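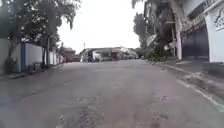
The street, looking up the slope. The broken patch is in the lower part.

Who repairs the road surface when the water company and the council both say no?

Posted by Nipon Siriwan in Roads, Pavements and Drains

Good evening to all. I hope I put this in the correct section. I live on Inthanon Road in Fleston, which is a long straight street going a little uphill. Part of the asphalt has cracked and broken up. It was patched before and now the patches themselves are breaking. When I cycle over it in the morning I feel it in my wrists, and my neighbour with a pushchair goes the long way by the shops.

I reported it in July on the council page. After two weeks I received a letter which says that the damage is "consistent with a utility reinstatement" and I must contact the water company. I telephoned them. I waited 44 minutes, and a polite lady told me that they have no record of any work at this place, and that I must contact the council. So I am now where I started.

My questions are these. Is there a way to find out who dug the road the last time? Is there a size of hole below which they are permitted to do nothing? And if my bicycle wheel is damaged, to whom do I send the bill? I paid 244 for the wheels, so I would like to know this before and not after.

I have kept the letter and I can copy parts of it here if it is useful. Please excuse my English, I write slowly but I read everything.

Marrowfat

Just ring your councillor. Mine got a pothole filled in a few days after I had been emailing the roads department since the spring. They like that sort of thing before an election.

dunlin_k

I used to work in a streetworks office (a different council, so check the details with yours), and this kind of letter went out all the time.

To dig in a public road a company normally needs a permit or has to give notice, and the council keeps a register of these. Ask for the entries for your street by house number or lamp post number. Lamp posts are better, they have a plate with a number on it and the inspector can find them without ringing you. Ask for all utilities. People always think of water, but gas and broadband dig just as much, and the person who wrote your letter was perhaps guessing from the shape of the patch.

Two results are possible. If the register shows a company, the council can make that company come back, provided the repair is still inside its guarantee period. Ask what that period is and on what day it began. If the register shows nothing, write back to the council, quote your first report number and say that no utility work is recorded. At that point it is ordinary maintenance and they have to inspect it as such.

On size, most councils have a depth in their inspection policy at which they act. The policy should be on the website, usually as a very long PDF. Search in it for "intervention". Cracking alone often does not reach it, but a loose edge or a missing piece may. Measure with a ruler and a straight piece of wood laid across, and do it from the kerb side when there is no traffic, please.

For the wheel, a claim goes to whoever is responsible for the surface, and it is much stronger when the fault was reported before the damage. So your July report is worth keeping. Keep the receipt for the wheels too.

One more thing, is your road adopted? If it is private, none of this applies and the frontagers pay.

Nipon Siriwan

Thank you to both. The road is adopted, I looked on the map at the library on Wednesday. I have now asked for the register, and the nearest lamp post is number 474. The policy document I found also. It says 4 cm in the carriageway, and with my ruler I get a little less in most places and a little more in one. I have written to the councillor as well, it costs nothing.

dunlin_k

Send them the measurement from the one place, with the lamp post number.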